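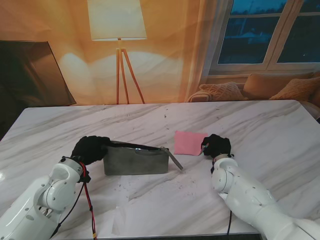
Cullia has today announced the opening of a new range of storage pouches and cleaning cloths to retailers in Trundby and the surrounding district. The range, which will be on sale from August, has been prepared for households that keep small belongings together in a drawer, on a shelf or in a larger bag. Its first item is the Nam, a long pouch in dark grey with a black zip along the top edge and a flat grey pull tab. It is joined by the Ika, a small square cloth in pink, which may be bought with the pouch or separately. Both have been chosen for daily use at home, and both will be shown at the Cullia showroom throughout the month.

The Nam was developed over 19 months at the company's Trundby workshop. Early versions were passed to 40 households, who were asked to use them in place of whatever they had been using before, whether a pencil case, a biscuit tin or a plastic bag. Their comments led to a longer opening and a softer outer surface. Households also asked for a colour that would not show marks readily, and dark grey was preferred by a clear margin.

Particular attention has been given to the zip and its stitching. Cullia's workshop inspects each pouch by hand before packing, beginning at the corners, where the fabric is under most strain, and continuing along the length of the zip. Loose threads are trimmed at this stage, and any pouch with a fault in the seam is returned to the sewing room. 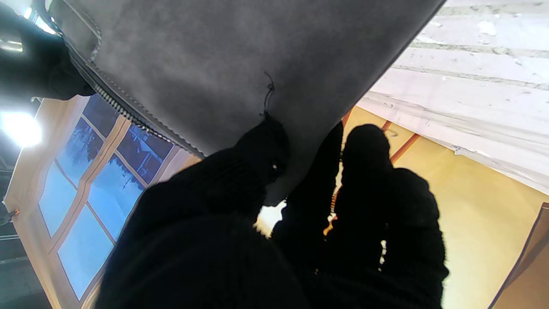 Detail of the pouch, showing the zip and the line of stitching beside it.

The Ika cloth is intended for spectacles, screens and other smooth surfaces. It may be washed by hand in warm water and should be dried flat. Fabric softener is not recommended. The pouch should not be machine washed; a soft brush or a slightly damp cloth is sufficient for most marks.

The range will be stocked by 13 shops at launch – a list is available from the Trundby office on request. Orders from other retailers will be accepted from the same date, with a minimum order of 13 pouches in any one delivery.

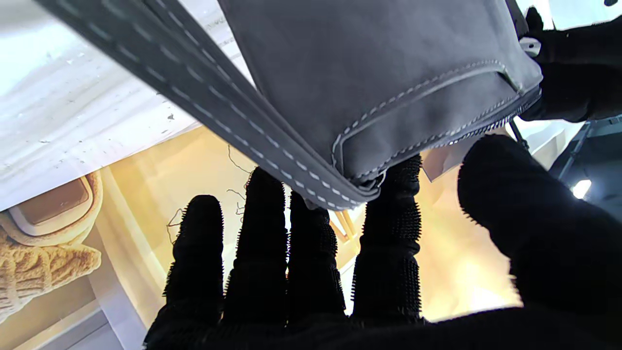

Page last changed: August, 4.15 pm

White stitching has been used on the dark grey material, both along the edges of the strap and around the panel with rounded corners. Retailers who received early samples are asked to note that this finish applies to all stock supplied from August. Samples already in shops may remain on display but should not be sold.

Enquiries about stock, samples and display materials should be addressed to the Cullia press office in Trundby, which is open until 5 pm on working days.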